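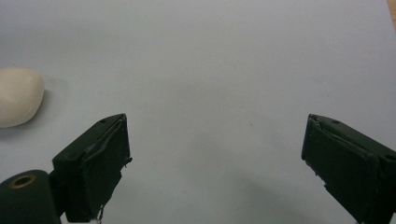

The Drostmont dispensary is a community pharmacy in the hill town of Drostmont, known for having served the town and the farms above it from the same corner of the market square for longer than any other business there. It is the only pharmacy in the upper valley, and it also runs a delivery round, a weekly blood pressure clinic and a small museum room that is well worth the climb up the back stairs.

History

The dispensary began as a grocer's shop with a medicine counter at the rear. Early ledgers show liniment, cough mixture and worm powders sold alongside candles and flour, and for many years the two trades shared one till. The grocery side was given up when the shop passed to the Dudás family, who fitted the long oak counter that is still in daily use. The family also brought in the first qualified dispenser, and from then on the shop made up prescriptions for the doctor at Joditov, the next village down the river.

A flood reached the cellar in the family's second decade of ownership and ruined most of the stock of dried herbs. The bottles survived, and 130 of them can be seen today in the museum room, many with their original labels. It is a wonderful collection, particularly the blue ribbed poison bottles, whose ridges let people tell them apart by touch in the dark.

The Dudás name stayed over the door until the business was bought by Billell, a regional group of independent chemists. Billell kept the staff and the counter but moved the dispensing bench upstairs for a time, a change that proved unpopular with everyone who had to carry baskets up and down. The bench returned to the ground floor when the building was rewired.

Building

The shop takes up the ground floor of a narrow stone house of three storeys. The front window is bowed and has 12 panes, two of them old hand-blown glass with a visible ripple. Behind the shop is a consulting room, and behind that a yard where the delivery van is kept. The drug drawers along the east wall carry painted Latin names, several of them misspelt. The paint was touched up during the last redecoration and the spelling mistakes were carefully kept.

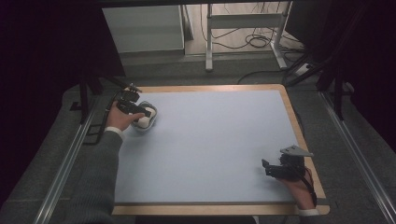

The first floor holds the stock room and the staff kitchen. The museum room is at the top of the house, under the roof, and has a splendid view over the square — on a clear day as far as the Joditov mill chimney.

Services

The dispensary makes up prescriptions for patients of the Drostmont surgery and of the branch surgery at Joditov, which opens two mornings a week. Repeat prescriptions can be ordered at the counter, by telephone or through the letterbox in the side door, where a red tin box has been used for the purpose since before the telephone was put in.

The blood pressure clinic runs every Monday in the consulting room. No appointment is needed. Flu vaccinations begin in October and are given in the village hall as well as the shop, as the hall has level access and far more chairs. Staff also offer help with inhalers, travel medicines and stopping smoking, and they take back unused tablets for safe disposal.

Weekly medicine trays are filled for people who take several tablets a day. The service started with a handful of customers and now covers about 50 households, including several where the tray is shared out by a neighbour.

Delivery round

The round is probably the thing the dispensary is best loved for. It was first done by bicycle, then by a pony and trap borrowed from the dairy, and later by a succession of small vans. The present route goes up the east side of the valley, crosses at the top bridge and comes back through Joditov. In snow the van stops at the bridge, and farms beyond it collect from the chapel porch, where parcels are left in a locked cupboard. The cupboard has its own key-holder on each side of the river.

During one long winter the road was closed above the chapel and medicines went up by tractor. The order book from those weeks is on show in the museum room, open at a page listing insulin, eye drops, baby milk and a hot water bottle.

Museum room

The museum room opened after a clear-out of the attic turned up scales, pill machines, a suppository mould and 120 handwritten recipe cards. The cards are a delight to read. They include a horse embrocation, a tooth powder flavoured with cloves and three rival versions of the same cough mixture, each marked "best". Visitors may turn the handle of the smaller pill machine and roll out pills of modelling clay.

Entry is free and the room is open whenever the shop is, except over the lunch hour. The stairs are steep, and there is no lift. An album of photographs is kept at the counter for anyone who would prefer to stay downstairs.

See also

Joditov branch surgery
Drostmont market square
Billell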